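Sevora Glass and Steel Paste Kit review: six weeks with hard water

By Brenda Saavedra
Updated 8th November

Price paid: $17
What you get: a tub of paste, 2 sponges, a small stiff brush, a folded instruction sheet
Bought from: the Cotgate store, full price, with my own money

We have hard water. Anything that gets wet and is left to dry ends up with a white film, and glass shows it worst. I have tried vinegar, baking soda, lemon juice, dishwasher rinse aid on a cloth, and two spray cleaners from the grocery store. Vinegar works on fresh marks if you have the patience to leave it on. It does very little for the old stuff.

The Sevora kit is sold for "glass, stainless steel and enamel." I bought it at the start of October, mainly for a shower door, and then used it on most of the glass and metal in the house. I have been through more than half the tub.

What is in the box

The tub is white plastic with a screw top. The paste is pale gray and has the thickness of toothpaste. It smells a little of soap and not much else, which I liked, as I don't get along with strong lemon scents. There is a foil seal under the lid that you have to cut off with a knife. It doesn't peel.

The sponges are the flat kind, soft on one side and slightly rough on the other. One of mine started to split at the corner in the second week. It still works. The brush is the best part of the extras. It is the size of a toothbrush with shorter bristles, and it gets into the strip where glass meets a metal rim.

The instruction sheet is printed in very small type. It says to wet the surface, put a small amount of paste on a damp sponge, rub in circles, leave for a few minutes, and rinse twice. It also lists what to keep the paste away from: nonstick coatings, aluminum, painted surfaces, clear plastic, and natural stone. Read that list before you start. The tub itself only says "not for all surfaces," and that isn't enough.

The shower door

This was the hard one. The bottom third of the door had years of scale on it, some of it left by the people who lived here before us. I did half the door first and left the other half alone so I could compare.

After one go, the marks were lighter but still easy to see from the bathroom doorway. After a second go the next day, I could only see them with the light behind. A third round made no difference that I could find. There are a few spots low down where I think the glass itself is marked, and no paste is going to fix that.

It took a good deal of rubbing. The sheet says "no scrubbing needed," and I don't agree. You don't have to lean on it, but your arm will know you did it.

Rinsing is the slow part. The paste leaves a chalky haze if you only rinse once, and you won't see the haze until the glass is dry. Use a hose or a jug if the shower head won't reach. I follow up with a microfiber cloth now and that saves doing it again.

Faucets and the kitchen sink

On the stainless sink the paste worked the first time. The ring around the drain came off quickly and so did the tea stain by the overflow. It does leave the steel a bit more matte than it was if you rub hard in one place, so go with the grain and keep moving.

On the faucets I was more careful. Ours are chrome, and chrome isn't named on the front of the tub or in the warnings. I tried the back of the base first with the soft side of the sponge and saw no scratches. The crust around the bottom of the faucet came away with the brush. I wouldn't use the rough side of the sponge on chrome at all.

Round glass, rims and seals

Flat glass is easy. Curved glass with an edge around it takes longer, and most of the glass in a house that isn't a window has an edge around it. Appliance doors and saucepan lids are the two I would think of first. The glass itself cleans up the same as any other, but paste gets pushed into the join between glass and metal and sits there. If you leave it, it dries hard and white and looks worse than the scale did.

The way I do it now is to use much less paste than the sheet says, start in the middle, and stop a finger's width short of the rim. Then I do the edge on its own with the brush and hardly any paste. Wipe the join with a wet cloth straight away, before the rest of the glass.

Rubber seals should be kept clean of it too. The sheet says nothing on rubber one way or the other. I fold a damp cloth over the seal while I work and rinse the cloth out afterward. 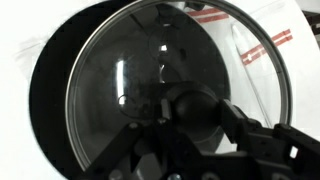
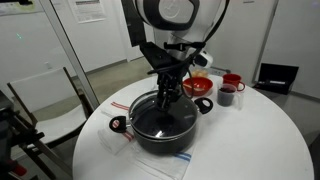
Can the paste be used on glass that touches food?

The instruction sheet allows it, as long as the glass is rinsed twice and then washed with ordinary dish soap before it goes near food again. Keep it to the glass and any plain steel trim. It must stay off nonstick surfaces, so take a lid well away from its pan before cleaning it.

How long does a tub last?

At the rate I use it, I expect a tub to last until the new year. The shower door took far more than anything else. For a small apartment with one bathroom and a sink, I think you could go much longer, provided you put the lid back on tight. I left mine loose overnight once and the top layer had gone dry and crumbly by morning. A few drops of water stirred in brought it back, though it was never as smooth after that.

How it compares

I had two other products in the house to put next to it.

Tapia Scale Spray is a liquid that you leave on and wipe off. It is quicker and needs no rubbing. On fresh water spots it did as well as the paste, and for a weekly wipe I would pick it over the Sevora. On the old scale at the bottom of the shower it did almost nothing, even when I left it on twice as long as the label said. It also has a sharp smell that stays in a small bathroom, so open a window.

Clakden Cleaning Stone is a white block that you rub with a wet sponge. It comes in a tin and lasts a very long time. It cleaned the sink as well as the Sevora paste did. I found it harder to judge how much I was picking up, and I had more haze to rinse off the glass. If you only have steel to clean, it is the one to get. You also don't have to worry about it drying out.

For old scale on glass, the Sevora was the best of the three.

Reviews on the store page

When I ordered, the Cotgate page showed 2896 ratings, with 1548 of them at five stars. I read through a few pages of the low ones. Most fell into two groups: people who had scratched plastic with it, and people whose tub had arrived already dry. Mine arrived fine. The scratched plastic complaints would be fewer if the warning was on the lid, and I wrote to Sevora to say so. I got a polite reply saying the label was being looked at.

What I liked

It shifts old scale that vinegar won't.
The smell is mild.
The small brush is useful well beyond this job.
It doesn't run, so you can use it on an upright door without it ending up on the floor.

What I didn't like

Rinsing takes longer than the cleaning does.
The warnings are in tiny type on a sheet that most people will throw away.
The sponges are poor quality for the price.
It is gritty, and you do need to go easy on anything shiny.
You can't buy the paste without the kit. I asked, and there is no refill.

Who it suits

Buy it if you have hard water and a shower door that has been let go. Buy it if you have moved into a place where somebody else let it go. If your glass only has light spotting, a spray and a squeegee will do and will cost you less.

I would skip it if most of what you need to clean is plastic or acrylic. A lot of newer shower screens are acrylic and look just like glass. Tap it with a fingernail if you are not sure, and check the paperwork if you still have it.

At $17 it isn't cheap for a tub of paste - I would be happier at that price with better sponges or a second tub. I will still buy it again when this one is finished, and in the meantime I have gone back to wiping the shower door down after each use.

Update: a reader asked if the marks have come back. There is a faint line along the bottom of the door where the water collects, and the rest is clear. I went over that line with the soft sponge and a dab of paste, and it came off the first time.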